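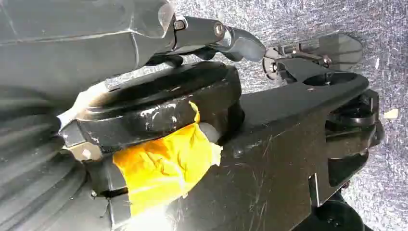 News > Local > Libraries and Learning

We use cookies to remember your settings and count visits. Accept or manage your choices.

Plindby library to lend out 500 new board games

If your game shelf is down to one worn deck of cards and a puzzle with pieces missing, February is going to be a very good month. The Plindby town library is adding 500 board games to its lending collection, and anyone with a library card can take them home for three weeks at no charge.

The games come from the old Cuervo game café on Ferkari Street, which closed its doors last fall after a long and happy run. The owners wanted the collection to stay in town and stay in use, so they offered the whole lot to the library. It took two vans and most of a morning to move it.

And what a collection it is! There are quick card games you can learn while the kettle boils, big cooperative games where the whole table wins or loses together, train games, farming games, word games in four languages, and a shelf of two-player games that should be a treat for couples and roommates. Families with small children get 33 titles picked for ages three to six, all with chunky pieces and rules that fit on a single card.

One box deserves a special mention. Trerik, the mountain trading game that regulars at Cuervo played nearly every night, is coming along in its much-loved first edition, complete with penciled scores inside the lid going back years. Library staff talked about erasing them and decided to leave every one. You are welcome to add your own.

Borrowing works the same way as it does for books. You can search the catalog online, place a hold, and pick up your game at the front desk. The limit is two games per card at a time. Each box has a contents sheet taped inside, and borrowers are asked to check it before bringing the game back. A lost pawn or a bent card won't cost you anything – just leave a note so a spare can be found. Whole games that go missing will be charged at replacement cost.

If you'd like to try before you borrow, the reading room on the second floor will have tables set up for play every afternoon from 3 p.m. until closing. Snacks are fine, drinks need a lid. The first 100 people to borrow a game will also get a cloth tote big enough for even the most awkward square box, printed with the old café sign.

The library began lending games two years ago with a single cart near the magazines, and that cart was empty so often that people started asking whether it was a display. Loans passed 2,000 last year. With the new shelves filling the whole wall beside the local history section, it should be a lot easier to walk in on a rainy afternoon and find something fun to bring home.

Donations of complete games in good shape are still welcome at the front desk. Jigsaw puzzles can't be accepted right now, but the spring swap table will take them.

Related items
Spring swap table returns to the library lobby
Ferkari Street sidewalk work enters second stage
Seed library opens for early orders
Evening language circles looking for new members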